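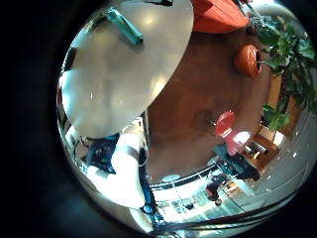 The Number on the Slide

Stories > Short fiction > Stedel

Raili Peltonen had read the draft on the train to Tudstead, and by the time she reached the upstairs lounge she had written "so what" in the margin in two places.

"It learns from the wrist view alone," said Zixuan Jiang. "No map, no overhead camera. We gave it 3,145 attempts."

"And who decided which of them were attempts?"

Zixuan glanced at Onni Kettunen, who was busy with the cables.

The pale table stood by the orange seat, with the plant in its round pot beyond. A teal-green thing lay across the tabletop. On the laptop the room bent itself into a bowl, the brown floor in the middle and everything else pushed out to the rim, leaves and all.

"It sees like a fish," said Raili.

"It sees enough."

"Your paper says it understands the table."

"That was Pentti's word," said Onni.

"Then Pentti can take it out."

She asked them to run it. The arm came down over the table, waited, and closed on the teal thing. Zixuan breathed out. Raili turned the table's edge a hand's width towards the railing and asked for it again. The arm came down, waited, and closed on air.

"The light's different there," said Zixuan.

"Is the light in the paper?"

"It's in the appendix."

"How many of the runs had the table moved?"

Onni looked it up, though she thought he knew. "More than 500. We left them out. They were from September, before we fixed the timing."

"Did fixing the timing help?"

He didn't reply. Somewhere under the railing a door closed.

Raili sat down on the orange seat and crossed out the title. She wrote a longer one, with "when the table stays put" at the end of it, and handed the draft across.

"Nobody will read that," said Zixuan.

"I would," said Raili, and asked them to run it again.

Comments

Eino Tuominen: I've sat in that meeting. In mine the boss kept the title.

tello_reader: Would a reviewer really travel to see the thing working? Mine barely opened the file.

Istden Mum: Felt sorry for Zixuan. Is there a second part?

Contact | © Stedel Stories | Back to top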